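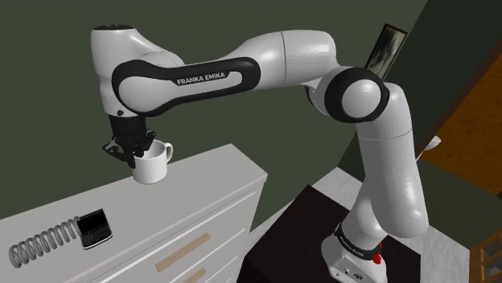 A simulated Franka Emika arm with its gripper at a white mug, on a dresser top shared with a coil spring and a keyboard phone.

How to test whether a robot arm can clear a dresser top

Clearing a dresser is a small chore. A person picks up the mug, puts the odds and ends in a drawer and moves on without thinking about it. For an arm on a fixed base it is a good first test, and you can run it in simulation before you spend money on hardware.

This guide covers the test we use at Nirnel to answer one question: can this machine do this chore yet? It assumes you already have a simulator running and an arm model with a parallel gripper.

What you need

A scene with one piece of furniture, a wall behind it and an arm within reach. Three objects of different shapes. A policy or motion planner to test. We use our own scene set, Bremlow, but any room with working contact physics will do.

Step 1: Choose the objects

Pick one thing that is easy to grip, one that is flat and one that is awkward. A mug is the easy one. It has a rim, a wall and a handle, so there are several places to grab it. A phone lying flat is much harder, since two fingers have to get down both sides of something thin with a hard surface right under it. A coil spring on its side is awkward because the fingers can slip between the loops, and many simulators treat it as a solid tube unless you tell them otherwise. Check the collision mesh before you start.

Step 2: Write down what "done" means

Do this before the first run. Ours reads: the object is off the dresser, it is inside the target bin, nothing else has moved more than a finger's width, and the arm has not touched the wall. If you decide later, you will end up counting near misses as passes.

Step 3: Run the mug alone

Take the other two objects out and run 100 trials. Shift the mug a little each time and turn the handle to a new angle. Include positions close to the wall. A gripper coming straight down usually has room there, but the wrist and elbow may not.

If the mug alone fails often, stop and fix that. Adding clutter will only hide the cause.

Step 4: Put everything back

Now run the full set. We did 1,370 trials on our last round, with the order of pickup left to the policy. It cleared all three objects in 453 of them. Most of the failures were the phone. The usual pattern was that the fingers closed on top of it, lifted with nothing in them, and the policy carried on to the bin as if it had the phone.

Log the gripper width at every step. It is the quickest way to spot an empty grasp.

Step 5: Sort the failures

Use four groups: missed grasp, dropped object, collision, and wrong order. Watch at least a few replays from each group. The numbers alone will tell you the phone is a problem – they won't tell you that the arm knocked the spring into it first.

Step 6: Try the drawers

This step is optional and most policies we have tried do badly at it. Ask the arm to open the top drawer by its handle, put the phone inside and close it again. Pulling a drawer means moving in a straight line while holding on, and small errors make the fingers slide off. Our Brenditz planner managed it when the handle position was given to it and failed when it had to find the handle itself.

Reading the result

A pass rate in simulation is an upper limit for most setups. Friction is cleaner, lighting is steady and objects are where the file says they are. When we moved the mug-only test to a real arm on a Tiedemann stand, it took 2 weeks of tuning to get close to the simulated score.

For now our answer is that a mug on a clear surface is fine. A cluttered dresser still needs a person nearby, and drawers are not ready.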